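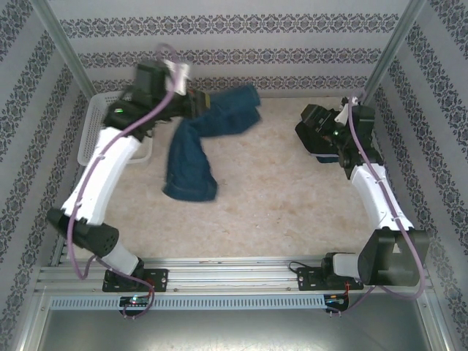 March, by Catriona Baird

Since Wednesday there is a new version of the cell rules on the wall by the door, and I was asked to write some words on what changed and why. The old sheet had 11 rules, some of them in conflict with each other. The new one is shorter. The largest change concerns cables. On an arm that works with cloth, the cable sleeve must follow the forearm and be held there by clips, as with the purple sleeves on both of our arms, and the loop over the gripper must be large enough for the wrist to turn fully but not so large that a trouser leg can go through it. Please check this loop by hand before the first run of the day, with the arms powered down. If a clip is open or missing, the arm stays off until a new one is in place. Spare clips are in the drawer marked Gurari, together with the hex keys.

The second change is about who may reach inside. Until now we had the habit that one person stops the program and another person takes out the garment. This is comfortable, but the person with the hands in the cell then depends on somebody else's attention. From now on, the person who reaches in is the person who pressed the stop, and he or she keeps the key in the pocket until the hands are out again. A paused program does not count as a stop. I know that in the Fimbridge building they allow a pause for small corrections of the cloth, and we discussed this with them for a long time. Their cell is built differently from ours and we did not take over this rule.

Third, the work surface. Only the garments of the current run may lie on it, and the basket goes to the back corner. Tools, phones, tape and cups do not go on the surface, also not "for a second". The front rails are not a shelf either. The small electronics holders are directly below the arm bases, and a screw that rolls from the rail can land on an open board. We had one such case in winter and it cost us 4 days of waiting for a part from Mittal.

Fourth, speed. With both arms in motion the limit for folding is now one setting lower than before. Some colleagues find this too careful, and I understand them, for the daily number of folded pieces will go down a little. But in the last batch of 1000 garments we wrote down 124 snags, and most of them happened with long pieces, when a sleeve or a leg swung across to the other side. At lower speed the cloth swings less. We will look at the numbers again after 8 weeks and then decide if trousers and towels need the same limit. I would also like to hear from the evening shift, who work more with towels than we do.

A word on the log. Please write an entry for each stop, also for the short ones, and write what you saw before you write what you think was the cause. "Left gripper held two layers" is a good entry. "Gripper problem again" does not help the next person. The log can be in your own language if English takes too long, and Indov will translate once a week. This offer was already used by several people and it works well.

The rules apply to visitors too. A visitor stays behind the yellow tape unless the key is out, and the host of the visitor is responsible for this. Long hair is tied, and scarves and lanyards come off before anyone leans over the rails.

If you find a mistake on the new sheet, or a rule which cannot be followed in practice, please do not correct it with a pen on the wall. Send it to me, with the number of the rule, and I will bring it to the next cell meeting. The old sheets at the two desks can be thrown away.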